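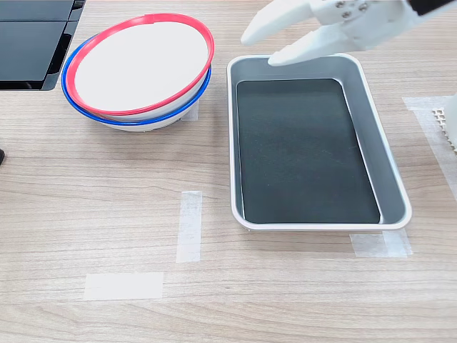

Ismael Evangelista
Founder and head tutor, Skudar Cookery School

Hello, and thank you for stopping by. I started Skudar in what used to be the parish reading room, a building that went up in 1932 and still has the draughts to prove it. I had spent a good many years cooking in other people's kitchens by then, and what I wanted most was somewhere to teach the sort of food people really eat at home on a wet evening: soups, pies, flatbreads, a decent pot of beans, and a pudding if there's time (there is nearly always time).

We run classes for 4 people at the smallest and never more than a dozen, and you don't need to know a thing before you come. Some of our regulars had never peeled an onion. Others have been baking for 60 years and come along for the company, and they are very welcome too, even when they correct my pastry!

The bread course is the one we're best known for. It was put together with my old friend and business partner Hjaltadóttir, who grew up with rye loaves and has strong feelings about them, and it has changed very little over the years apart from the addition of a cheese scone that pupils kept asking for. We buy our flour from Puvurer, the mill down by the river, and our vegetables come from the Allex market garden, so the menu does wander a bit with the seasons. In January you can expect a great deal of leek.

Morning classes begin at half past nine with a pot of tea and finish with lunch round the big table. Evening ones start at seven. A single class costs £70, with all your ingredients and the recipe sheets included, and you can borrow an apron from the hooks by the door. Do bring a tub or two for leftovers.

If you have an allergy, or you'd like to book a birthday, or you simply want to ask why your sponge keeps sinking, ring or drop me a line and I'll get back to you as soon as my hands are clean.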